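Arnollow Allotments and Kitchen Forum
Board: Preserving, Storing and Using It Up
Thread: Keeping dried beans through to spring (and is my mum right about bay leaves?)

maribeth_t
Posts: 80
Hello all, and I hope everyone's seedlings are behaving. I've had my best ever year for borlotti and a climbing bean that came from my neighbour as "Mornmont White", and I've got a good deal more dried beans than I have ever had to look after before. Last winter I kept a much smaller lot in a paper bag at the back of the cupboard and by March they'd gone dull and wrinkly and took most of an afternoon to cook, so I'd like to do better this time!

My questions, in no sensible order. How dry is dry enough? Do they need to breathe or should they be shut up tight? And my mum swears by a bay leaf in every jar to keep the weevils out, which I have always done without thinking and which my husband says is a superstition. I'd love to be able to go back to either one of them with an answer.
Maribeth Tolentino

Hala R
Posts: 1,021
Lovely to hear about the borlotti, Maribeth. Ours did well too once the rain finally let up.

For dryness I do the thumbnail test. Press your nail into a bean, and if it leaves any sort of dent, put the lot back on the tray for another week. A properly dry bean feels like a little pebble and rattles when you drop it on a plate. I spread mine on old baking trays in the spare room with the window open a crack, and I stir them with my hand whenever I go past (my grandson thinks this is the best job in the house and I'm happy to let him have it).

Once they pass, they go in tight-lidded jars. I've never found they needed air after that. As for the bay leaf, I'm with your mum, I've always done it and I've never had a weevil.

plot9_brahim
Posts: 2
New here, so forgive me if I'm treading on toes, but I have to side with the husband. I used bay leaves for years and still had bean weevils one summer, little round holes in the beans and the beetles walking about in the bottom of the jar. The eggs are laid out on the plant while the pods are drying, so they come indoors already in the bean, and I can't see what a leaf is going to do to them after that.

What has worked for me is the freezer. Dry the beans fully, bag them, give them a few days in there, then let the bag come back to room temperature before you open it. If you open it cold you get damp all over the beans and you're back where you started.

Hala R
Posts: 1,021
No toes trodden on, Brahim, and welcome! But I'd say twenty-odd years without a weevil must count for something. Perhaps our side of the hill doesn't have them. I shall carry on with my bay leaves in any case, they make the cupboard smell nice.

Zineb_F
Posts: 900
I do both, which I realise settles nothing. Freezer first and then a bay leaf because my aunt would want me to.

I'm going to disagree a bit about jars, though. Glass is beautiful and I have shelves of it, but for a big crop I've moved over to plastic boxes with clip-down lids. They stack, they don't smash on a stone floor, and you can get a scoop in without the beans going everywhere. I got fed up with tipping jars over a saucepan and finding borlotti under the fridge in June. Whatever you buy, get the sort you can see through, and write the year on a bit of tape on the lid. I've had three harvests on the go at once before now and the oldest one always ends up at the back.

asmaa_b
Posts: 212
I like a box for flour and rice, but Zineb, doesn't yours let the light in? I was always taught that light is what fades the borlotti, all that lovely red speckle goes brown. Mine live in tins. My mother-in-law's old Younis biscuit tins, to be exact, lined with greaseproof, and they come out in spring looking nearly as smart as they went in.

Zineb_F
Posts: 900
You're quite right about the colour, Asmaa, they do fade if they're left out. Mine are in the pantry with the door shut so they're in the dark nearly all the time. Beans go brown in the pan anyway, so I can't get too upset about it!

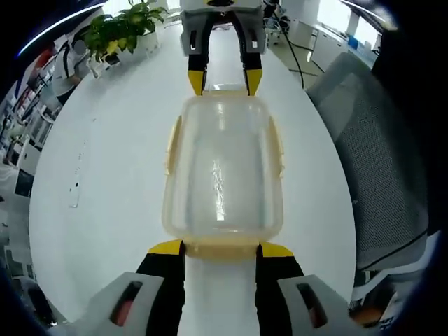
See-through food box with rounded corners and yellowy latch tabs.

maribeth_t
Posts: 80
Oh that's very helpful, thank you, and the latches look much easier on the hands than my jar lids, which I can only get off with a tea towel and some bad language. Do you find plastic holds on to smells? I had an old ice cream tub that never forgave me for a batch of dried chillies.

Zineb_F
Posts: 900
It can do, yes. I keep beans in bean boxes and nothing else, and wash them in warm water with a spoonful of bicarb at the end of the season. Leave the lid off overnight afterwards so there's no damp left in the corners. Chillies stay in glass in this house.

plot9_brahim
Posts: 2
Can I add one thing on the cooking side? If the beans are still tough after a long soak, it may well be your water. Ours is very hard, and a small pinch of bicarb in the soaking water made more difference than anything I did with storage. Too much and they go soapy, so do be mean with it.

asmaa_b
Posts: 212
Seconding the pinch of bicarb. And Maribeth, put aside your best pods for seed before you start eating, about a mugful does our whole row. I forgot one year and had to beg some back from the people I'd given them to.

maribeth_t
Posts: 80
Seed is already in an envelope on the dresser, Asmaa, I learnt that one the hard way with the peas! So it's the freezer, then boxes in the dark cupboard, and I shall put a bay leaf in half of them and see. Mum has been told and is not impressed. I'll come back in March and let you know how they cook.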